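**Furniture Finish Technician, Akau workshop**

Wukesance is hiring a finish technician for its table and casework line. The position is full time, reports to Marlene Zacharias, and starts in August.

The technician prepares and coats solid wood tops and panels. Daily work includes sanding to the specified grit, mixing stain to a written formula, spraying sealer and topcoat, and rubbing out between coats. Each top carries a job card. Film thickness, booth temperature and cure time are entered on the card before the piece moves to packing.

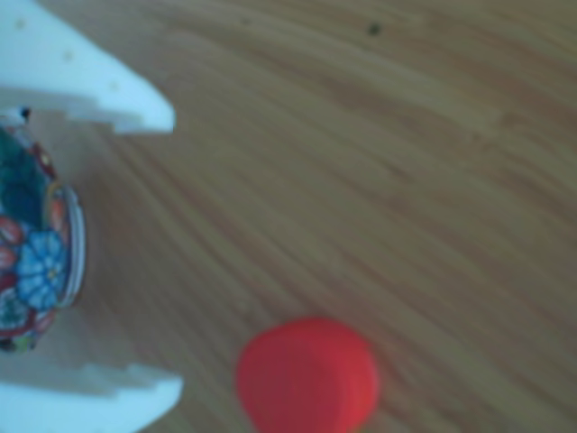 Applicants need 2 years of spray finishing experience with waterborne or solvent coatings. Experience with color matching under daylight lamps is useful — we can train for it. Applicants must be able to wear a fitted respirator for a full shift and lift 31 pounds without help.

Rejected pieces are stripped and refinished by the technician who coated them. Grain direction is checked by eye before any abrasive touches the surface, and cross-grain scratches are treated as defects at every stage. Last year the line shipped 864 tops. Dust in the topcoat was the most common cause of rework.

Shifts run from 6:30 a.m. to 3 p.m. with a paid break at 9. Overtime is optional except during the annual booth filter change.

The hiring process consists of a short phone call with Gholamreza Khosravi and a paid half-day bench test. Candidates finish one sample panel from bare wood to sealer and fill out the card for it.

Send a resume and two references to Nerys Hopkin in the hiring office. Quote job number 194.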